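Getting Started With the Wandusura Hand-Held Gripper Kit: Folding Cloth on a Sofa

April 2021

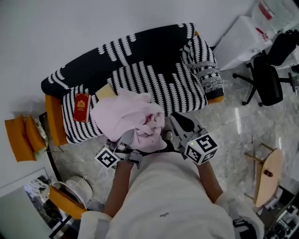 Both grippers on the pink cloth, working at the front of the sofa seat.

I've had the Wandusura kit for a while now and I keep getting the same two emails about it. One is "is it worth the money?" and the other is "how do I get it to do anything useful with fabric?" So this page is mostly the second one, with my opinions on the first sprinkled in wherever I couldn't help myself.

Quick background if you're shopping. The kit is a pair of grippers you hold in your hands and use to do a chore, and the recordings go off to train a robot arm to do the same chore. Mine was $640 for the pair, bought through Grendon, and it took 2 boxes and one very confusing packing slip to get here. There's a cheaper single-hand version, but please don't buy it if cloth is what you care about. You can't fold a thing with one gripper. I tried. It was a sad afternoon.

What you need

The two grippers, charged
The marker cubes that go on them
The Yimer recording app, already paired
One piece of cloth, plain, no bigger than a hand towel for your first go
A sofa, bed or low table
Long sleeves with snug cuffs (more on that in a second)

Step 1: Put the cubes on properly

Each gripper gets a white cube with black patterns printed on it. The software finds your hands by looking at those patterns, so they have to be clean and they have to be on straight. Push until you feel the click, then give it a little wiggle. If it moves at all, take it off and start over. I lost a whole evening of recordings to a loose left cube and I'm still a bit sore about it!

Don't touch the printed faces with greasy fingers, either. A dry cloth is fine for cleaning. The leaflet says no sprays and I've stuck to that.

Step 2: Pair and check the light

Open Yimer, hit Pair, and pull each trigger once when it asks. On my set a steady green light means you're good to go. Blinking means it's still looking, so give it a minute before you start pressing things (I never do, and I always make it worse).

Do the left one first. The app will happily let you pair them the wrong way around and then all your recordings come out mirrored.

Step 3: Set the cloth down

Drop it on the front part of the seat, close to you. If it's way at the back you end up reaching, your elbows lock, and the motion gets jerky. I like to let it land in a heap instead of laying it out nicely, as a robot is going to meet a lot more heaps than neat squares in its life.

A plain color against a busy pattern works really well, by the way. Pale pink on a black and white sofa is easy to pick out when you're checking footage later. White cloth on a white sheet was miserable.

Leave your usual stuff where it is, too. I used to clear off every book and cushion before I started, and then the arm did great in a tidy room and fell apart the second there was a paperback next to it.

Step 4: The pinch

Bring both jaws in toward the middle and take hold of the bunched part. Squeeze slowly! The triggers on this kit are light, lighter than on the older Billau grippers I learned on, and it's very easy to snap them shut and grab a big wad when all you wanted was an edge.

Once you've got it, hold still for a beat. Then move one hand at a time: one keeps its grip, the other lets go and hunts for a corner. When you find the corner, pinch it, lift a few inches, and let the weight of the cloth do some of the untangling for you.

Keep your wrists low and your cuffs tight. A floppy sleeve can slide right over a cube and you won't notice until you play it back.

Step 5: Fold, smooth, stop

Corner to corner, lay it down, open both jaws all the way, lift straight up. Then press Stop before you wander off. Yimer keeps rolling until you tell it not to, and I have some lovely long clips of me going to find a snack.

Now do it again. And again. My first batch that was any good had 115 folds in it, and I threw out 57 from the batch before that, mostly for covered cubes and sloppy pinches. Short sessions are kinder on your hands.

So, would I buy it again?

Yeah, I would. The grip is comfy, the jaws hold thin fabric without chewing it up, and pairing takes no time once you know the order. My gripes: the leaflet is tiny, the carrying pouch doesn't fit the cubes unless you take them off, and the only spare jaw pads I could find were back-ordered until August.

If you do get one, start with the towel. Fitted sheets can wait. I'm working on a page for those and so far it's mostly swearing.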